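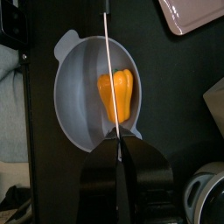 Foto: Nazmiye Kocabaş / Torico

Suchbegriff eingeben Suchen
Start Kinderküche Kaufladen Ersatzteile Kontakt

Cladarano Schneideset Paprika & Brot
Art.-Nr. 393

Spielküchenset zum Schneiden und Servieren. Paprika gelb, mit kurzem grünen Stiel, dazu Schale, Messer, Brot. Passt zu allem aus der Cladarano-Reihe, auch zu den älteren Töpfen.

Was drin ist:
- Paprika, 2 Hälften
- Schale mit Griffen
- Spielmesser, weiße Klinge, schwarzer Griff
- Brot, goldbraun

Topf, Tablett und die übrigen Küchensachen auf den Fotos sind nicht im Set, gibts alles einzeln. Bitte vor der Bestellung kurz durchlesen, wir hatten da schon mehrere Rückfragen.

Zur Paprika: kommt zusammengesetzt. Die Hälften halten beim Spielen zusammen und gehen mit dem Messer ohne viel Kraft auseinander. Danach wieder andrücken, fertig. Am Anfang sitzt es recht stramm, gibt sich nach ein paar Runden. Wer für ganz kleine Hände kauft, einmal selber vorschneiden.

Zur Schale: oval, glatt innen, Griffe flach am Rand. Die ganze Paprika passt aufrecht rein. Farbe hell. Je nach Licht wirkt sie am Bildschirm mal grauer, mal blauer, deshalb schreiben wir keine genauere Farbe in die Artikelliste. Wer zwei Schalen im exakt gleichen Ton braucht, bitte zusammen bestelen.

Gewicht komplett mit Karton 700 g. Versand als Päckchen.

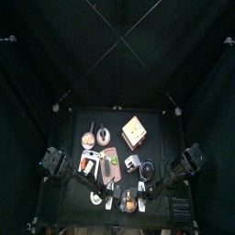 Seite zuletzt geändert: 01.10.2026, M. Kovačević

Brot und runde Schüssel
Das Brot liegt beim Set dabei, die runde Schüssel mit dem klaren Rand nicht. Die ist von Jillon und läuft bei uns unter Art.-Nr. 557. Wird oft mitbestellt. Wer schon eine Brotschale hat, braucht sie nicht unbedingt.

Untergrund: dunkle Tischplatte ist für die hellen Teile super, man findet alles schneller wieder. Tischgröße egal. Mit dem kompletten Cladarano-Sortiment wirds auf einem kleinen Spieltisch allerdings eng, da lieber nur ein paar Sachen rausstellen und den Rest in die Kiste.

Pflege: feuchtes Tuch, etwas Spülmittel, abtrocknen. Nicht in die Spülmaschine, auch nicht oben. Nicht auf die Heizung legen. Hälften getrennt trocknen lassen, sonst bleibt Wasser dazwischen.

Gruppen und Kitas
Ab zehn Sets Staffelpreis, Anfrage bitte per Mail an Brian Rweyemamu, mit Lieferadresse und Wunschtermin. Rechnungskauf geht. Musterset geht auch, muss aber vollständig zurück, also bitte das Messer nicht vergessen, das fehlt nämlich gern.

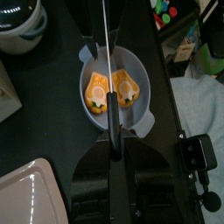
Zum Messer noch: Klinge schmal, Griff lang, liegt gut in der Hand. Spielmesser, schneidet kein echtes Gemüse und soll das auch nicht. Innen haben die Paprikahälften einen weißen Kern, da setzt man in der Mitte an und drückt gerade runter. Schräg geht auch, dann rutscht die eine Hälfte halt weg. Am besten in der Schale schneiden, da kullert nichts vom Tisch.

Topf (weiß, blaugrüner Rand, dunkler Deckel): eigener Artikel, siehe Kinderküche > Töpfe. Zur Zeit knapp, Nachschub von Martinelli ist für Juni angekündigt. Vormerken lassen geht über Kontakt.

Einzelne Teile nachkaufen
Paprikahälfte einzeln: nein, nur als Paar. Messer einzeln: ja. Schale einzeln: ja. Brot: momentan nur im Set. Bei Ersatzteilen immer die Art.-Nr. vom Karton angeben, nicht die von der Rechnung, das sind leider verschiedene.

Rückgabe wie üblich, Karton darf offen sein, Teile bitte sauber. Fehlt etwas, kurz melden mit Foto vom Inhalt, wir schicken das Teil nach. Das ganze Set muss dafür nicht zurück.

Fragen zum Artikel: Mwanahawa Mosoti, vormittags am Telefon, sonst Mail. Antwort meistens am selben Tag, vor Feiertagen dauerts etwas länger.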